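Letzte Woche ist es also offiziell geworden: Arkia schluckt Kirui. Falls euch Kirui nichts sagt, das war das kleine Aufgabentool mit der hässlichen grünen Startseite, das ich seit Jahren jedem aufschwatze, der nicht schnell genug wegläuft (sorry, Maysoun!). Angefangen haben die mal mit einem Kassensystem für Eisdielen, und die Listenfunktion war bloß für die eigenen Leute gedacht. 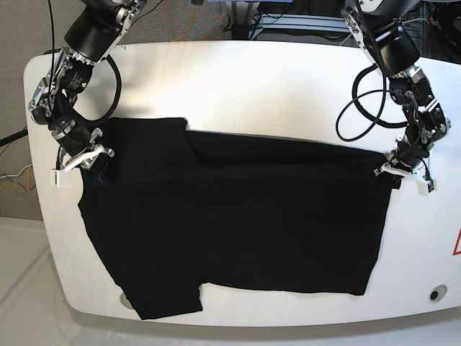

*Schwarzer Stoff, weißer Tisch, zwei Roboterarme*

## Was sich für uns ändert

Erst mal wenig, sagt die Rundmail. Unser Tarif für 69 Euro im Monat läuft bis Mai weiter, danach wandert alles in die Arkia-Suite. Wir sind 13 Leute im Team und haben bis zu 400 offene Karten -- das zieht man nicht mal eben an einem Nachmittag um. Crisanto hat den Export schon probiert und flucht seitdem über die Umlaute.

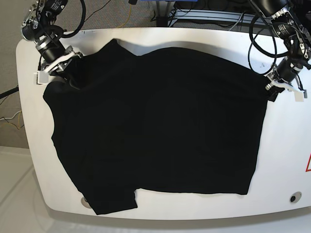

## Und die Alternativen?

Arwel schwört auf Romton. Ich hab's mir angeschaut und fand es ganz hübsch, aber die Suche ist eine Katastrophe, und ohne Suche bin ich verloren!

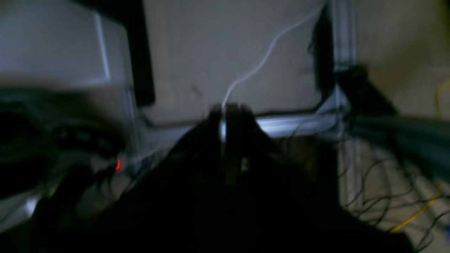 Doltberg wäre noch eine Möglichkeit, die haben wenigstens einen ordentlichen Import und einen Support, der am selben Tag antwortet. Nur der Kalender fehlt halt. Ich teste das jetzt mit einem kleinen Projekt und schreib dann, wie es läuft -- wer schon umgezogen ist, bitte ab in die Kommentare damit!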